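I keep reading that a felt pad on the kitchen table will change my mornings. No more clatter, no more rings, and a soft spot for breakfast. The Clokum people want $49 for theirs, and the listing has 1,715 reviews, most of which seem to have been written the day the box arrived.

I have questions. Felt and pastry is a strange pairing to begin with. Anyone who has eaten a croissant over a wool sweater knows where the flakes go, and a fuzzy gray surface has plenty of places to keep them.
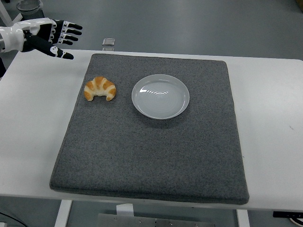
One croissant, one gray felt pad, one white table with a scuff on the right.

Then there's the size. A pad that takes up most of the middle of the table had better sit straight, and a corner hanging over the front edge would bother me all day. The care card says to shake it out and brush it every 7 days. My bare tabletop gets a damp cloth and I'm done.

I'll grant that it looks nice, and gray hides a lot. I'm just not sure I want my crumbs hidden. Ask me again in September. Until then I'm using a plate.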